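Dental hygienist wanted, part time, Rosine Family Dental

Need someone soon. Our second hygienist is moving out of state at the end of June and the recall list isn't getting any shorter.

2 or 3 days a week to start, Tuesday is a must, other days we can talk. Hours 8 to 5 with a real lunch. No Saturdays. Mostly adult recall and gum maintenance, a good share of older patients with implants and partials, some kids after school. You get a full hour for adults, more for scaling. Please don't rush people, they notice.

What you need:
Current state hygiene license, local anesthesia permit a big plus
CPR card up to date
OK with digital charting, we use Plulel, takes a day or so to learn
Comfortable doing full perio charting on your own, there is not always an assistant free
Nice to anxious patients. We have alot of them

New grads fine, really. Dr. Buenaventura took on two straight out of school and one stayed 9 years.
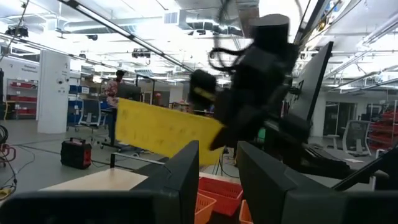

Yellow cloth in the gripper, monitors in front.

Pay depends on experience, tell us what you're making now or what you want and we'll say yes or no fast. Paid holidays, 13 of them counting the week between Christmas and New Years. Uniform money, CE money, free cleanings for you and whoever lives with you. Health plan kicks in if you go to 3 days or more. Parking behind the building, bus stops at the corner of Ojo and 4th.

The office: four chairs, two doctors, front desk team of three. Newer ultrasonic units in both hygiene rooms. Hand instruments get sharpened or replaced when you ask, no begging. Sterilization is shared so everybody pitches in at the end of the day.

To apply: send a resume and a couple lines about yourself to Jocelyn Buenaventura at the front desk email, or drop it off in person. Cover letter not needed. Put HYGIENE in the subject line or it gets lost with the suply orders. We'll ask for two references, at least one from a dentist or an instructor.

Working interviews are paid, half day, you pick morning or afternoon. Calls after 1 pm please, mornings are nuts.

Agencies, no thank you.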